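Wondar is a little collection of repeating patterns you can drop into your own wallpaper, wrapping paper, quilt or website. It began as a folder of flower doodles and it keeps growing, and I still get a kick out of every new tile!

## What's inside

- 423 seamless tiles, as PNG and SVG
- 4 folders: `florals`, `leaves`, `lace`, `odds-and-ends`
- `palette.csv`, with the colors used in each tile
- `notes.md`, where I ramble about how each one was drawn

The PNG files come with a 256-color palette, so they stay small and load fast. If you want to print big, grab the SVG instead. It scales as far as you like.

## Picking a pattern

Big motifs love big walls. A large medallion in one dark color gives a room a strong beat, and you can set it next to a fine leafy print without the two fighting (try it, it's such a fun mix). Keep the backgrounds close in tone and let the scale do the work.
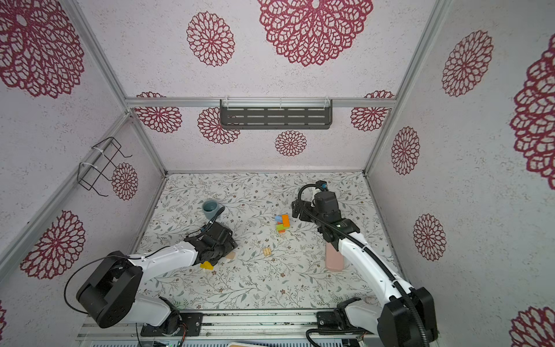 Small vines and tiny flowers are the easiest place to start. They hide a crooked seam really well, and they still look good when you shrink them for notebook covers. My favorite is `leaves/cletis`, a wandering stem that took me 15 tries to get to join up at the corners.

## Checking the repeat

Run `tile_check.py` on any file you change. It puts copies side by side and marks edges that don't meet. Half-drop repeats need the `--drop` flag, or you'll get a page full of false alarms.

## Known problems

- `lace/volden` has a hairline gap on the left edge in the PNG. The SVG is fine.
- File names with accents, like `florals/říha`, can break older unzip tools. Rename after unpacking.

## License and thanks

CC BY 4.0. Please credit Yesenia Villanueva, and do send me pictures of what you make! New tiles are welcome as pull requests, one pattern per request. The next batch goes up in March.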